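Print
E-mail

5 April 2026, Modska cell, desk tidying set

We are now at 1,040 accepted episodes. The plan says 2,706 before August, so we must be quicker with resetting the table between the takes.

Tracey Hulme checked the labels from the last batch and found 5 where the text says "unplug" but the operator only moves the cable. I corrected them by hand. Please write the instruction before you start the arms, and do not change it afterwards.

The cables are still the most difficult part. With the Anow settings the left arm closes too early, so I made the gripper slower. It feels better for me, but I have not compared it properly.

Laptop, phone and power strip, both arms over the table:
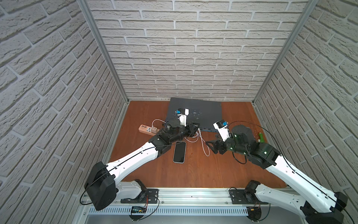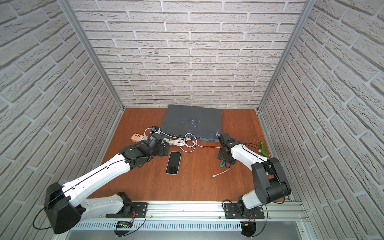 Also, I would like to vary the phone position more. The first policy learned only one place for it and went there even when I moved the phone to the side. Up to 300 episodes may need to be recorded again, I will ask Maruyama before deleting anything.

Print
E-mail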